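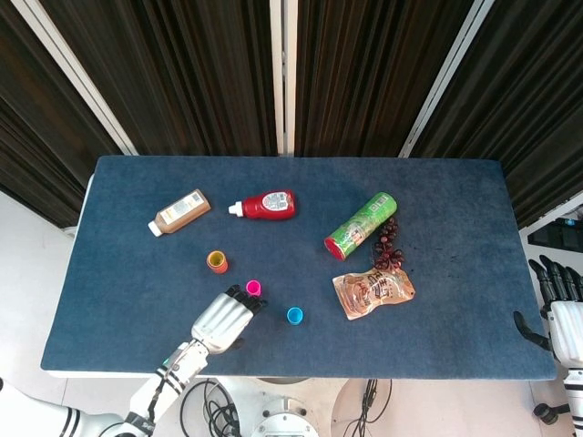 挤压瓶

挤压瓶,又称挤瓶、软瓶,是一类瓶身可以用手捏压变形、松手后恢复原状的塑料容器,用来盛装并定向挤出液体、膏体或半流体。常见内容物有番茄酱、芥末酱、蛋黄酱、蜂蜜、炼乳、洗涤剂、白乳胶、洗发水和润滑油。餐饮业、家庭厨房、美术教室、实验室和理发店都大量使用挤压瓶,但各行业的叫法不同,实验室里带弯管的一种通常称为洗瓶,美术用品行业多称胶瓶或颜料瓶。

名称

中文里“挤压瓶”一词多见于包装行业的目录和规格书,日常口语中更常说“挤酱瓶”“酱料瓶”或直接以内容物命名。英语称 squeeze bottle 或 squeezable bottle,前者在餐饮业中往往专指可反复灌装的空瓶,后者多指出厂时已装好产品的零售包装。粤语地区有“唧瓶”的说法,“唧”即挤出。软管(牙膏管一类)的使用方式与挤压瓶相近,但软管挤压后一般不回弹,包装行业将二者分列。

历史

二十世纪四十年代以前,稠厚的调味品主要装在玻璃瓶或陶罐中,取用时需要倾倒、拍打或以勺舀出。聚乙烯于三十年代在英国实现工业化生产,战后转向民用,薄壁吹塑容器随之出现。低密度聚乙烯柔软、耐弯折、价格低廉,很快用于除臭剂、洗涤剂和婴儿用品的包装。

五十年代,餐馆里开始流行红色和黄色的可灌装软瓶,分别盛番茄酱和芥末酱。这种颜色上的约定在北美快餐店中固定下来,后来传到其他地区。零售番茄酱改用塑料软瓶则晚得多,主要障碍是早期单层塑料阻氧性差,酱体接触渗入的氧气后容易变褐。八十年代多层共挤吹塑技术成熟,在聚丙烯或聚乙烯层之间夹入乙烯-乙烯醇共聚物阻隔层,塑料瓶装番茄酱才得以较长时间存放在货架上。

九十年代起,倒置式挤压瓶陆续上市。瓶盖加宽后充当瓶底,内容物始终聚在出料口一侧,剩余量较少时也能顺利挤出。与之配套的硅胶自闭阀最初用于洗发水和运动水壶,之后移用到酱料包装上。

构造

挤压瓶一般由瓶身、瓶盖和出料口三部分组成,部分型号另有阀片、内塞、密封垫或铝箔封口。

瓶身的壁厚决定手感和回弹速度。壁太薄,装满后容易在搬运中凹陷;壁太厚,老人和儿童使用吃力。横截面以圆形和椭圆形为多,椭圆形瓶的宽面较易按压,标签也多贴在宽面上。瓶肩通常做成平缓的弧形,陡直的瓶肩会在内侧积留膏体。

瓶盖有旋盖、翻盖、推拉盖和尖嘴盖等。餐饮用可灌装瓶多配锥形尖嘴,使用者按所需流量剪去尖端一截,切口越靠下,流出的料柱越粗。尖嘴上有时附一个小帽,以细带与瓶盖相连。家用零售包装以翻盖为主。

出料口的孔径依内容物的黏度和颗粒大小选定。蜂蜜和炼乳用小圆孔,蛋黄酱常用星形孔,使挤出的料条带有棱纹。含果粒或香料碎的酱汁需要较大的孔,否则容易堵塞。

自闭阀是一片切有十字缝的弹性膜片。瓶内压力升高时缝口外翻,压力消失后膜片回缩,缝口闭合。瓶身回弹时空气经缝口进入瓶内,补足已挤出的体积。

材料

低密度聚乙烯是可灌装瓶最常用的材料,呈半透明乳白色,能看到内部余量。它耐稀酸、稀碱,但对油脂和香精的阻隔能力有限,久装食用油后外壁可能发黏。

高密度聚乙烯较硬,多用于洗涤剂和汽车用品,挤压时需要更大的力。

聚丙烯耐热性较好,适合热灌装产品,也能承受洗碗机中的温度,低温下则容易变脆。

聚对苯二甲酸乙二醇酯透明度高,外观接近玻璃。薄壁的此类瓶也可挤压,按压时声音较响,反复弯折后会留下白痕。

硅胶瓶多见于旅行分装和烘焙用品,柔软且耐高低温,价格高于上述各种。硅胶表面易吸附灰尘和气味,盛过蒜味或咖喱味酱汁后不易去味。

工作原理

手指按压瓶身使容积减小,内部压力升高,内容物沿阻力最小的路径从出料口排出。松手后瓶壁依靠弹性复原,瓶内压力低于外界,空气随之被吸入。正立放置的瓶子在使用时须先倒转,若内容物黏稠且剩余不多,瓶口附近会留有空气,开始挤压时常先喷出空气并带出飞沫。

番茄酱、蛋黄酱等属于剪切变稀流体,静止时黏度较高,受力流动时黏度下降,因此适合用挤压瓶取用:挤压时能够顺畅流过小孔,落到食物上之后又能保持形状。蜂蜜的黏度主要受温度影响,冷藏后很难挤出。

番茄酱静置后会析出少量清液,倒置瓶中清液聚在何处取决于瓶子的放置方向和时间,使用前摇动可使其重新混合。

制造

多数挤压瓶采用挤出吹塑法生产。熔融塑料经模头挤成管状型坯,模具合拢夹住型坯,压缩空气将其吹胀并贴合模腔,冷却后开模取出,切除瓶口和瓶底的余料。余料粉碎后可按比例掺回原料。瓶底可见的一道直线即合模时的夹断痕。

聚酯瓶多用注坯拉伸吹塑,先注塑成带螺纹口的瓶坯,再加热拉伸吹胀。瓶口尺寸精确,瓶底中央留有浇口点。

瓶盖和尖嘴以注塑成型。需要在瓶身上印刷时,聚乙烯和聚丙烯表面须先经火焰或电晕处理,否则油墨附着不牢。标签有不干胶标签、模内标签和热收缩套标几种。不干胶标签须选用与瓶身柔软度相近的薄膜,纸质标签在多次挤压后会起皱、翘边。

出厂检验项目一般包括壁厚、密封性、跌落和挤压疲劳。挤压疲劳试验以固定行程反复按压瓶身,记录出现裂纹或不能复原时的次数。包装工程师格里穆尔·布里姆(Grímur Briem)在一组对比中使用了 Jaseck 公司的低密度聚乙烯可灌装瓶,其中一只在第 2762 次按压时于瓶肩处开裂,同批其余样品的裂纹也集中在瓶肩与瓶身的过渡处。他据此建议加大该处的圆角半径。

用途

餐饮

快餐店和烧烤摊用挤压瓶添加酱料,便于控制用量和加快出餐。西餐厨房以细嘴瓶在盘面画线、点酱,或盛装油、柠檬汁和浓缩高汤。煎饼和可丽饼摊贩用大口径瓶挤面糊。糕点师用小瓶装糖霜和巧克力酱,巧克力酱须保温,瓶子通常立在温水中。

家庭与个人护理

洗发水、沐浴露、防晒乳和洗洁精均有挤压瓶包装。同一家庭中外形相近的瓶子可能盛装不同物质,更换内容物后应撕去旧标签并重新标注。清洁剂不应灌入原装食品的瓶中。

美术与手工

白乳胶、丙烯颜料和织物颜料常用尖嘴挤压瓶。陶艺中以橡胶球或小软瓶挤泥浆作凸线装饰,称为挤泥。织物染色中的扎染也用软瓶将染液滴注到布料折缝里。Warngate 的染织工坊教师帕尔瓦内·兰杰巴尔(Parvaneh Ranjbar)在教材中将染液瓶的尖嘴分为线用和面用两类,前者剪口较小,后者可在嘴内塞入一小块海绵。

实验室

洗瓶装有一根伸到瓶底附近的弯管,挤压时液体由管口射出,用于冲洗器皿和定量转移沉淀。盛装乙醇、丙酮等挥发性溶剂的洗瓶在室温升高时会自行滴液,通常改用带泄压孔的瓶盖。各种溶剂的瓶身以不同颜色的盖子或印字区分。

清洗与保存

可灌装瓶应在每次补料前清空并洗净,直接在旧料上添加新料会使底层残料长期滞留。清洗步骤一般为拆下瓶盖和尖嘴,以温水加洗涤剂浸泡,用细长瓶刷刷洗瓶身内壁,用管刷疏通尖嘴,冲净后倒置晾干。螺纹和小帽内侧是常被忽略的部位。

油性酱料的残留可先加入少量热水和洗涤剂,盖紧后摇动。低密度聚乙烯瓶不宜用沸水烫洗,水温接近 90 ℃ 时瓶身明显变软,受压后可能变形。番茄酱和咖喱中的色素会渗入塑料表面,形成难以洗去的橙黄色,一般不影响使用。瓶壁出现细裂纹、异味不散或瓶口变形时应更换。

容量与规格

餐饮用可灌装瓶在北美以液量盎司标示,8、12、16、24 盎司较为常见;中国市场多以毫升标示。瓶口分窄口和广口,广口瓶便于灌装和清洗,瓶盖也较重。不同厂家的螺纹规格不完全通用,Lachance 公司的目录列有 23 种瓶盖,并附有与各种瓶口的对照表。

环境影响

单一材料的聚乙烯或聚丙烯瓶在设有分类回收的地区较易处理。多层阻隔瓶中的阻隔层含量虽低,仍可能影响再生料的品质。硅胶阀片密度与聚烯烃不同,有的可在水洗分选时沉降分离,有的会混入再生料流,部分品牌因此改用热塑性弹性体阀片。

瓶内残留也是讨论较多的问题。黏稠酱料在正立瓶中的残留高于倒置瓶。减少残留的办法包括改变瓶肩形状、在内壁施加润滑涂层以及采用内袋结构。内袋式挤压瓶的外层负责回弹,内袋随内容物减少而收缩,空气只进入两层之间,内容物不与空气接触,酱油等易氧化的液体常用这种包装。

参见

吹塑成型
软管包装
洗瓶
调味瓶
裱花袋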